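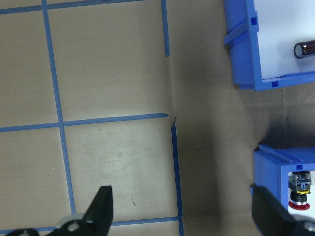
Blaues Klebeband auf dem Arbeitstisch, Stand 28. März 2025.

Ich sortiere seit ein paar Wochen Kleinteile: Schrauben, Dübel, Unterlegscheiben, Scharniere, dazu Knöpfe und Druckverschlüsse aus zwei Haushaltsauflösungen. Früher lag alles in einem Haufen auf dem Tisch, und spätestens nach einer halben Stunde wusste ich nicht mehr, welcher Teil des Haufens schon durchgesehen war. Mit Feldern geht es besser. Jede Sorte bekommt ein Feld, und was in kein Feld passt, kommt nach rechts, wo kein Raster mehr ist.

Das Band ist einfaches blaues Malerband. Ich hatte zuerst eine Rolle von Husico, die sich gut abziehen ließ, aber ziemlich schmal war. Die von Toden klebt fester. Auf dem Küchentisch würde ich sie nicht nehmen, auf der Arbeitsfläche stört es mich nicht. Abgerissen habe ich die Streifen mit der Hand. Wer gerade Kanten will, nimmt ein Cuttermesser und ein Lineal.

Ausgemessen habe ich nichts. Der lange Streifen links läuft schräg, und das hat mich beim ersten Durchgang geärgert. Ich wollte ihn neu kleben, habe es dann gelassen. Für Unterlegscheiben ist es egal, ob ihr Feld rechte Winkel hat.

Einen fertigen Sortiereinsatz hatte ich vorher auch, den von Mondetti mit 18 Fächern. Die Fächer sind zu klein. Scharniere passen nur hochkant hinein, und wenn man etwas herausnehmen will, kippt man den ganzen Einsatz um. Er steht jetzt im Keller und enthält Blumensamen, dafür ist er gut. Ein Feld auf dem Tisch hat keinen Rand, gegen den man mit den Fingern stößt, und man kann mit der Handkante alles auf einmal in ein Kästchen schieben.

Gezählt habe ich nur die Knöpfe, weil ich sie weitergeben will: 693 Stück. Ich habe sie in Päckchen zu 35 abgepackt, das letzte ist etwas kleiner. Die Schrauben wiege ich. Man legt 100 Stück einer Sorte auf die Küchenwaage, notiert das Gewicht und rechnet den Rest aus. Bei gemischten Längen klappt das natürlich nicht, die müssen vorher auseinander.
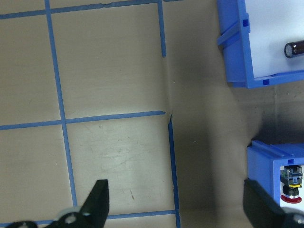
Evander MacAulay würde das Band nach jedem Durchgang abziehen, schrieb er mir zum letzten Beitrag, sonst bleibe nach ein paar Monaten der Kleber auf der Platte, und den bekomme man nur mit Öl und viel Geduld wieder herunter. Außerdem sammle sich an den Kanten der Streifen Staub.

Mit dem Staub hat er recht. Ich wische inzwischen nach jedem Sortieren mit einem fast trockenen Lappen über die Felder, immer längs am Band entlang, damit sich die Enden nicht aufrollen. Jedes Mal abziehen mag ich trotzdem nicht. Im April kommt alles einmal herunter, dann sehe ich ja, was vom Kleber übrig ist. Schrammen hat die Fläche ohnehin schon, auf ein paar mehr kommt es nicht an.

Zur Reihenfolge noch, danach wurde ich gefragt. Ich fange mit den großen Teilen an, also Scharniere und Winkel, und räume sie weg, bevor die Schrauben drankommen. Die ganz kleinen Sachen mache ich zum Schluss und nur bei Tageslicht. Mit der Lampe werfen die Hände Schatten, und eine schwarze Unterlegscheibe im Schatten finde ich nicht wieder.

Für die Beschriftung der Kästchen nehme ich Reste vom selben Band und einen Filzstift. Die Etiketten von Pringle sehen ordentlicher aus, gehen aber nach dem zweiten Umräumen ab — und den Kleberand hat man dann auch dort.

Offen sind noch die Dübel. Ich habe sie nach Farbe sortiert, was dumm war, denn jeder Hersteller hat andere Farben für dieselbe Größe. Die kommen also noch einmal auf den Tisch, diesmal nach Durchmesser. Eine Bohrlehre zum Durchstecken habe ich mir schon geliehen.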